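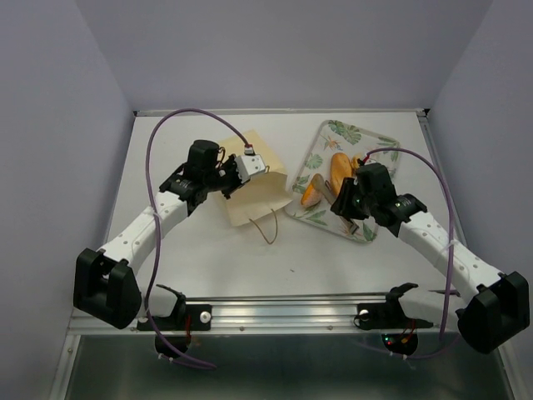

Bread, paper bags and a good tray: tips for rolls that stay nice until you eat them

I could talk about bread rolls all day, so let me get the most useful thing out first. A roll that came out of the bakery at seven in the morning can still be a joy at dinner, and the difference is mostly in how it was bagged. Paper for today, something tighter for tomorrow, the freezer for everything after that. If you only remember one line from this page, take that one!

Bagging without crushing

Lay the paper bag flat on the table and open its mouth with your fingers before you pick up any bread. A new bag has sharp creases and the sides like to cling together, and it's so much easier to sort that out with both hands free. Run a finger into the bottom corners too. Then turn the open end toward the bread, hold the upper side up a little and slide the roll in along the table. Long rolls go in first, lengthwise, with the short ones tucked in after them. I used to stand the bag up and drop things in from above, and I tore more bags that way than I care to remember (a crusty end goes through thin paper like a pencil).

If your bag has string handles, let the handle hang out to the side while you fill. A loop that has slipped inside the mouth will catch on the crust and drag the whole bag along with it. Once the bread is in, stand the bag up, let everything settle and fold the top over twice.

Let warm bread cool before you close the bag. Fresh rolls give off a surprising amount of steam, and in a closed bag that steam goes straight back into the crust. Half an hour on a rack is plenty for small rolls. A big round loaf wants a couple of hours, which I know is torture.

Tongs or spatula?

Tongs for rolls, every time, if you're handing them out to guests. Squeeze gently across the middle, where a roll is sturdiest, and lift it level. With a soft bun I switch to a wide spatula and slide it underneath, as tongs leave dents in anything with a tender crust. Park the utensil on the tray between the pieces of bread so the next person can find it. And keep one tool for bread only, please – a roll that smells faintly of fried onions is a sad thing.

My own tongs are from Mikex, bought years ago, and the spring is still strong. Silicone tips are kind to a painted tray. Plain metal ones grip better on a hard crust.

In praise of the printed tray

A tray with a cheerful pattern does half the work of setting a table. I love big green leaves on white with a few little orange flowers, and golden bread looks wonderful against it. You can put out two rolls and it still looks like you made an effort! Square trays are handy on a small table, and I like to turn mine at a slight angle so people can reach it from either side.

Crumbs will get everywhere. Brush them off dry before you wipe, because wet crumbs turn into paste and get into the corners. Then a soft cloth, warm water, a drop of dish soap, and dry it right away. Never leave a printed tray soaking in the sink. If the pattern has started to look dull it may only be a film of butter, and a second wash with slightly warmer water usually brings it back.

Keep rolls away from cut fruit on the same tray, or give the fruit a saucer of its own. Orange slices in particular leak more than you'd think and the bottom crust drinks it all up.

Bringing back a tired roll

Yesterday's roll, gone a bit leathery? Wet your hands, pat it all over, and put it straight on the rack of a hot oven, 350 degrees, for 6 minutes. Eat it soon, since it goes hard again as it cools. My neighbor Patricio Ojeda does his in a dry skillet with a lid on, and for one or two rolls that's a great way to avoid heating the whole oven. Lid on for the first couple of minutes, lid off to crisp.

For the freezer, slice the rolls first! Then you can toast them from frozen. Wrap them close, press out the air and write the month on the outside. I have found rolls marked June in the following spring and they were fine for breadcrumbs and not much else.

The refrigerator is the one place I'd skip. Bread goes stale faster in there than on the counter. In very hot, sticky weather I go straight to the freezer.

What to do with the bags

Good paper bags get several lives in my kitchen. Shake them out over the sink, smooth the creases with the side of your hand and store them flat, in a drawer or behind the cutting boards, handles all at one end so they don't tangle. Once a bag has a grease spot I stop using it for bread, but it's perfect for

– ripening a couple of avocados
– collecting onion skins and other dry peelings
– dusting mushrooms, which keep beautifully in paper
– lining the shelf under the potatoes

Snip off the string handles before a bag goes in the recycling and save them. They're just right for tying up herbs to dry or closing a bag of flour, and I keep mine in an old Traso cookie tin next to the twist ties.

One more for big gatherings: fill the bags ahead, no more than two rolls in each, and set them in a row with the tops folded but not taped. People can carry one home without any fuss, and whatever is left over goes into the freezer that same evening.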